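An afternoon with the two-arm cell at Desov

I had wanted to get inside the Grostano workshop since last June, and the open day finally got me through the door. Most visitors headed straight for the big press line. I went the other way, to the two-arm cell at the back, and stayed until they closed at 5 p.m.!

The job sounds easy: pick up a mug, take it over to a rack, hang it on a peg. Setting it up takes real patience. Before anything goes near the actual arms, the crew runs the whole job in simulation, with both arms, the table and the rack modeled on screen. They had logged 779 simulated runs for the current layout, and they let us watch a few with the speed turned down. I loved this part — you can stop everything halfway and argue about a wrist angle.
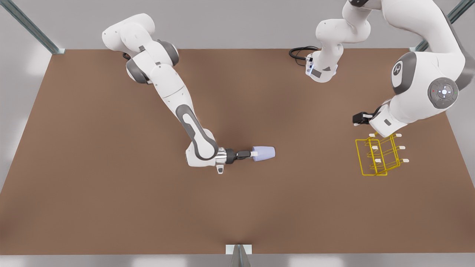

The distance between the arms gets checked every time the rack is moved, even a little. We were told the layout had been changed 53 times before they liked it, and a printed list by the door showed every one of them (I read more of it than I should have).

Maintenance on the real cell is pretty down to earth. Gripper fingers get wiped and checked for play at the start of a shift, cables get a look for rubbing, and then each arm goes to its zero position and the reading is compared with the one on file. The full routine takes about 117 minutes if all goes well. Spare fingers come from Condori, and they keep three sets in a drawer under the bench.

I asked what goes wrong most. Cables, they said, then bolts working loose at the base. Next on my list is the Grolent plant, where they rebuild worn joints and do let visitors stand at the bench.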